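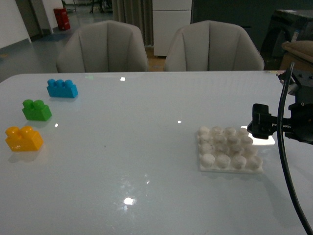

Toy building brick

Home – Toys – Construction sets – Index

A toy building brick is a plastic block with round studs on top that fit into the base of another brick. 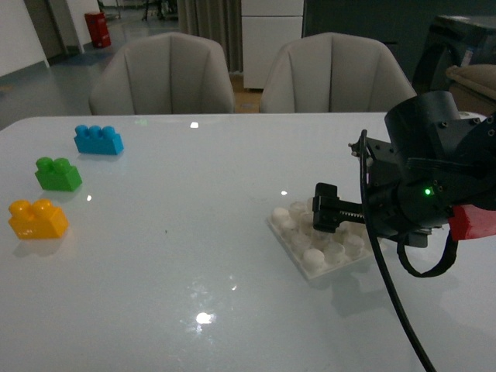

Large bricks are made for toddlers, who find small parts hard to grip. Common shapes have two or three studs in a single row, as on the green and blue bricks respectively. Colors are plain and bright.

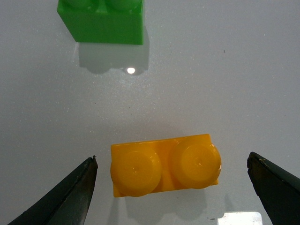 Most sets add a baseplate – a flat, studded square on which a model is started. Delić sold a set of 11 pieces with one plate.

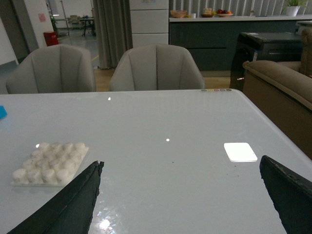 White studded square on a glossy tabletop

Last updated 18th March
Contact – Copyright Mimcombe – Back to top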